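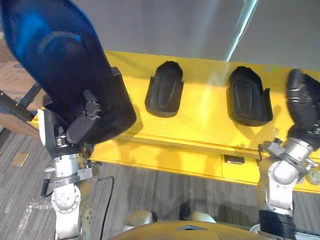 A standard for two-armed handling cells ought to say what counts as a completed task. The draft that Jurnetti circulated to its integrators in December runs to 77 clauses and does not. It sets limits on joint speed, contact force and stop distance, and then leaves "task complete" to the operator's judgment. I think this is the wrong place to be vague.

The clause I would write first concerns the start state. Molded shells, shoe soles and small boxed goods all behave differently depending on how they are set down. A shell resting on its rim can be pinched from above. The same shell on its back will rock. If the start position is not recorded, the success rate that comes out at the end of the week cannot be compared with anyone else's.

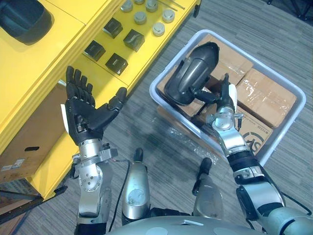 Remholm, May 2021

The second clause concerns the end effector. Plusport's site rules treat a two-finger gripper and a five-fingered hand as one category, "gripping device," with one inspection interval of 200 hours. A five-fingered hand has far more joints, and wear in one of them can go unnoticed while the others compensate. Daichi Koyama, who drafted the Plusport rules, argues that a single interval is easier to enforce. He is right about enforcement. I would still split the category and accept the extra paperwork.

His figures support me more than he allows. Of 438 logged drops, 246 came in the second half of the inspection interval, and the log does not say which type of device was fitted. A rule that produces a log of that kind should be rewritten. 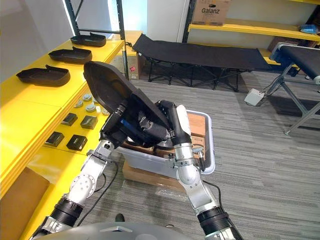
Should a cell be stopped every time a person steps into the work area?
It depends on what the arms are holding and how fast they can move. A reduced-speed mode with a tested force limit is acceptable for light parts. For anything heavy or sharp-edged, stop the arms.

The third clause is housekeeping, and it will be the least popular. Cables, bins and packaging on the floor belong in the written layout, with a position and a date. Kazue Yokoyama proposed this at Hamada and was told that floors are a matter for facilities. An arm that can reach the floor makes the floor part of the cell.

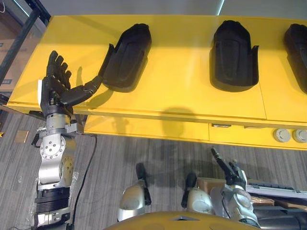
Left hand at the first of three cradles on the table.

None of this requires new hardware. It requires two added columns in the log, one split category and a floor plan that someone signs. Jurnetti is taking comments on the draft, and mine will cover clauses 12 through 19, where the definitions are.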